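Forums > TV & Celebrity Talk > Nurwood > Cast News and Gossip

Hanna and the vet: are they or aren't they? (spoilers for season 2)

maplestitch wrote:

Okay, I'm starting a new thread because the finale thread has been completely eaten by this and people who just want to talk about the barn fire are getting cranky. Everything about Hanna Chmielewska and the man we all call the vet goes in here from now on. Be nice, keep it to stuff that's been posted publicly, and no digging around in anybody's family accounts.
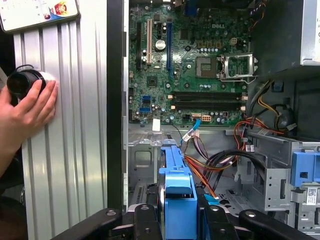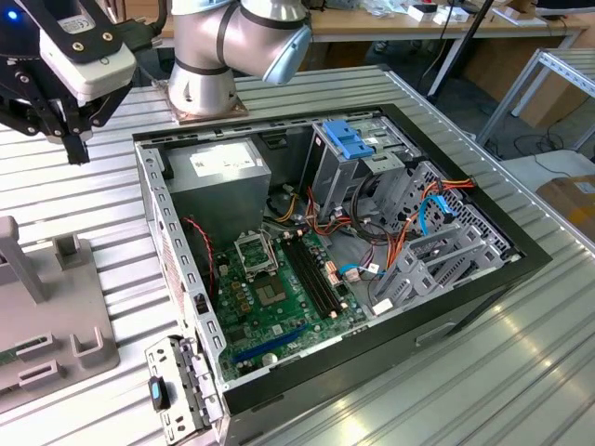
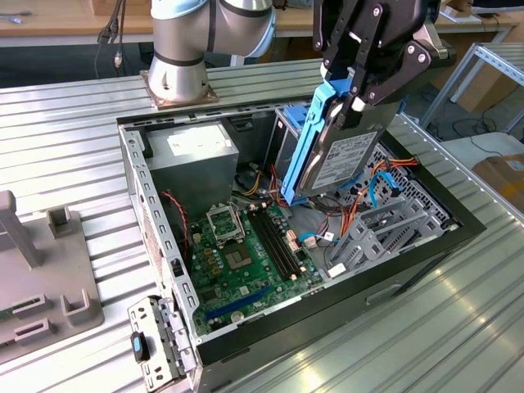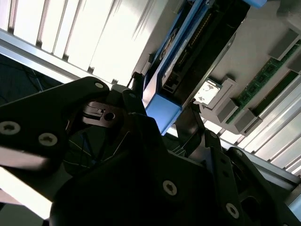

What we know so far

She stopped wearing the green ring sometime before the Zelline perfume launch. He unfollowed his ex in the spring and followed her back a month later, which made everyone lose their minds for a while. They both skipped the cast dinner in October. Then there's the Urbańczyk thing, where a fan saw the two of them looking in the window of the jewelry store, and the store's own account liked the fan's post and then unliked it.

That last one is what got me. I was on the "they're just friends" side all through season 1, I really was, and now I don't know what I am. My sister says I need to go outside.

pancakeweather wrote:

Your sister sounds like my husband lol. He walked in while I was watching the Sirov panel for the third time and asked me if I was studying for something.

I think they're together and I think they have been since they were filming the lake episodes. Watch how she talks about him before that and after that! Before, he's "so professional" and "a great scene partner" and all that stuff you say about a guy you've had lunch with twice. After, she keeps starting stories about him and then stopping halfway through like she remembered there was a microphone. I've been married 17 years and I still do that at parties when I'm about to say something I shouldn't.

door_hinge wrote:

Nope. Sorry. I've read every one of these threads and it's always the same thing, a show gets renewed and all of a sudden the leads are "inseparable." Sirov wants people to resubscribe. The perfume people want their bottle in the magazines. Two good looking people standing next to a jewelry store window is free advertising for three different companies and I can't believe we're all falling for it again.

Also the store liking and unliking a post means the person running the account has fat thumbs. I run the account for the place I work and I've liked things I would be embarrassed to tell you about.

maplestitch wrote:

See, I'd buy that if they were doing the whole routine, but they're not doing the routine? When it's for show you get the coffee walk and the matching baseball caps and the "source close to the couple." We've had one blurry window picture from a woman who was in town to get her glasses fixed. If that's a campaign then somebody should get fired.

tuesdayghost wrote:

Delurking to say I was at the Sirov panel in person, about halfway back, and there's a bit that didn't make it into the video they put up. Someone asked the whole cast who they'd want to be snowed in with, and everybody went down the line giving joke answers (the grandma said the craft services guy and got a huge laugh), and when it got to Hanna she said "pass." Just that. And he was sitting right beside her and went bright red and took a really long drink of water.

I'm not saying it proves anything! They could've been in the middle of an argument for all I know. But the people in my row were all looking at each other.

pancakeweather wrote:

PASS???? How are you only telling us this now

tuesdayghost wrote:

I forgot my password for four months.

door_hinge wrote:

"Pass" is what you say when you're sick of being asked who you're dating. If she'd named him you'd all say they're together. If she'd named somebody else you'd say she was covering. So there isn't an answer she could give that you wouldn't count.

I like her a lot, by the way, I don't want to come off like I don't. I thought she was the best thing in the pilot and she's the only reason I made it through the sheep auction. I just think she gave that long radio interview where she asked people to leave her private life out of it, and then we came back here and wrote 50 pages on her private life.

maplestitch wrote:

That's fair and I did think about that before I made this thread. What she said on the radio (I went back and listened again last night while I was folding towels) was that she doesn't mind people wondering, she minds people calling her mother. Which, yeah. If anyone here has ever called her mother please leave and don't come back.

I think wondering out loud on a message board is okay. It's what people used to do over the fence.

bluegingham wrote:

Can I bring up the ring again, because I feel like it got skipped over. The green one was her grandmother's. She told that story on the season 1 extras, how it was too big and she wound thread around the back of it so it would stay on. So her taking it off has nothing to do with a man at all, in my opinion. Maybe the thread wore out. Maybe she's having it sized properly, AT A JEWELER, and he came along because they were both in town anyway and it was lunchtime.

pancakeweather wrote:

Oh no. That's really sensible and I hate it.

door_hinge wrote:

bluegingham is my new favorite person here.

maplestitch wrote:

Hmm. But then why would he go with her? I wouldn't take a coworker to get a ring sized. I've worked with the same woman for 20 years and love her to pieces and we've never once run that kind of errand together. I'd take a coworker to return a lamp, maybe.

bluegingham wrote:

I took a coworker to my colonoscopy so I guess it depends on the office.

lakehouse_lou wrote:

Just got caught up on this, I'm still only on episode six so I skimmed the parts with spoilers. Does anyone remember that they knew each other from before the show? They did a play together way back, some tiny theater thing, she played his landlady. There was a program scan going around in the old forum before it shut down. So it could be they've been friends all this time and it's comfortable and boring and they go look at rings and eat sandwiches. I have a friend like that. Everybody assumed for years, and there was never anything in it, and it was really kind of a pain for both of us when we were trying to date other people.

tuesdayghost wrote:

I remember that scan! She had a gray wig on.

pancakeweather wrote:

Okay but friends-for-years-then-lovers is the best kind and lou you're not talking me out of it, you've made it worse. I'm picturing the landlady wig now and him remembering her in it.

Does anyone have a guess for the premiere? I think they'll walk in separately and leave together. I'd put money on it if my husband would let me.

door_hinge wrote:

They'll walk in with the entire cast in one big clump like they did last time and you'll spend a week measuring how far apart they're standing.

maplestitch wrote:

You say that like you won't be in here reading it with us.

door_hinge wrote:

I'll be here for the barn fire discussion.

bluegingham wrote:

Speaking of which, does anyone think the vet (the character, not him) set it? He had hay on his coat in the scene with the deputy and he told her he'd been in the truck all night. I rewound it a couple of times. My daughter says it's just a dirty coat because he's a vet and that's what their coats look like.

lakehouse_lou wrote:

EPISODE SIX. I'm on EPISODE SIX.

bluegingham wrote:

Oh lou I'm so sorry!! The title did say spoilers though.

maplestitch wrote:

Fire talk back in the finale thread please, and somebody give lou a cookie. I'm off to bed. If anything gets posted overnight put the link in here and say where it came from, and if it's one of those accounts that just makes things up (you know the ones, the one with the flamingo is the worst) I'm going to take it down.

pancakeweather wrote:

Night! I'm going to watch the panel one more time and look for the water glass.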